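Toy garden tool set

A toy garden tool set is a group of small hand tools for children, usually a rake, a fork, a shovel and a trowel, often sold with a bucket to keep them in. Sellers such as Omora describe the sets as a first step into gardening. The evidence for this is thin, and most sets probably see more sand than soil.
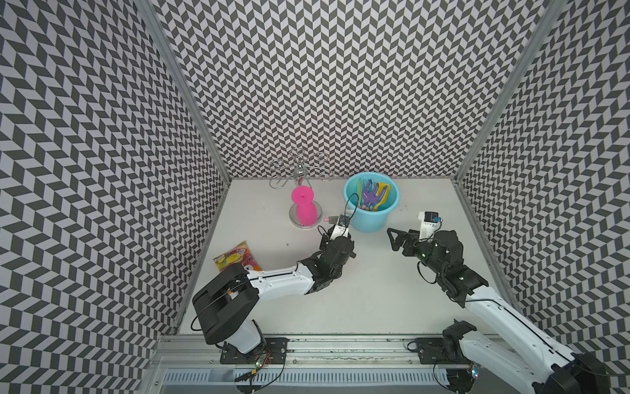 Plastic heads are common, and handles may be plastic or wood. Prundanen lists its bucket as holding up to 5 tools, a figure that seems to assume they are stood upright and packed by an adult. 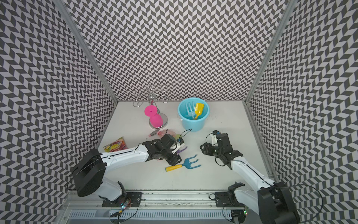
Does a bucket make children tidy up? It may give the tools an obvious place to go, but the claim made in the Seltuveck catalogue, that children "learn order" from it, rests on a survey of 27 households with no comparison group.

Storage advice tends to treat the set as separate from other playthings. In practice tools are mixed with cups, sweet packets and whatever else is on the table, and colour matching between pieces is soon lost.

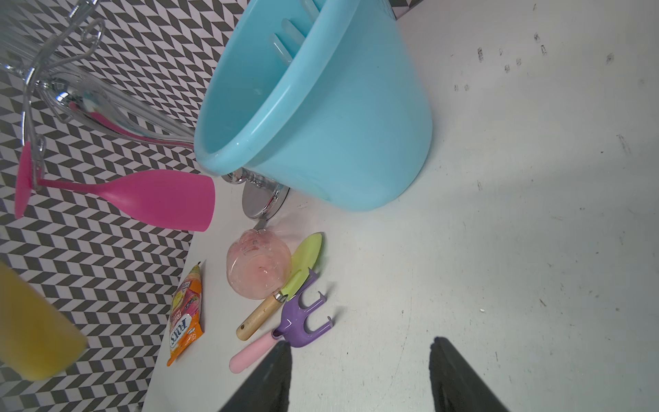
Shen disagrees, arguing that mixed play is how the tools get used at all, and that a bucket which is never tipped over is only an ornament.

Age labels vary between makers, and few explain how they were chosen.

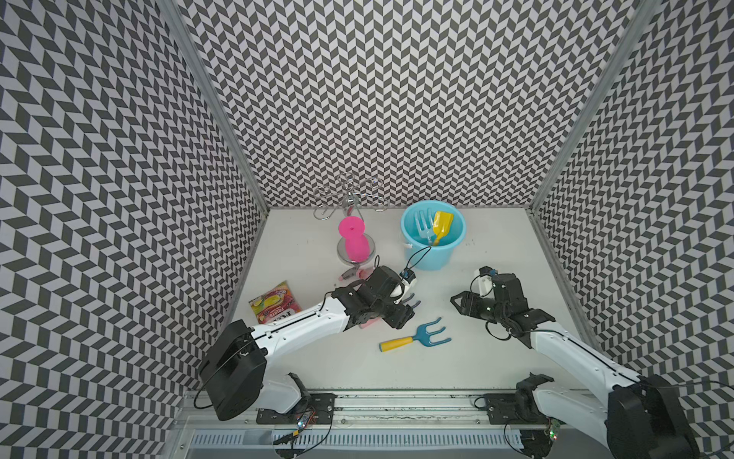 Bucket with toy fork and shovel; hand rake on the table.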